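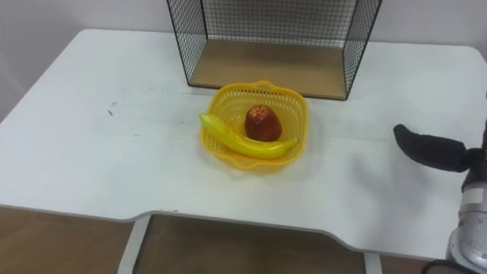
Reviews > Furnishings > Tables

Patwary Shared Work Table: Review After One Term of Use

May 22, 2018
By Aoife Daly

The Patwary is sold to libraries and community colleges as a shared work table. Our office purchased two for the Skundell reading rooms, at a unit price of $465, and placed them in daily service.

Assembly required 13 bolts per table and one hex key, supplied. The printed instructions omit the order in which the leg braces are fitted, and our first attempt had to be undone. Orest Bilyk of Facilities completed the second table in about 3 hours.

Stability is very good. Patrons writing at opposite ends did not disturb one another. The feet adjust by hand, although the threads are stiff. Pencil wipes away with a damp cloth; ballpoint ink requires a solvent cleaner, and the manufacturer's care sheet does not name one.

The comparable Giter model costs less but wobbled in our trial. Delivery through Plelletti was on schedule. Replacement feet must be ordered separately.

The Patwary is recommended for reading rooms and study areas. It is not recommended for rooms that are rearranged often, given its weight.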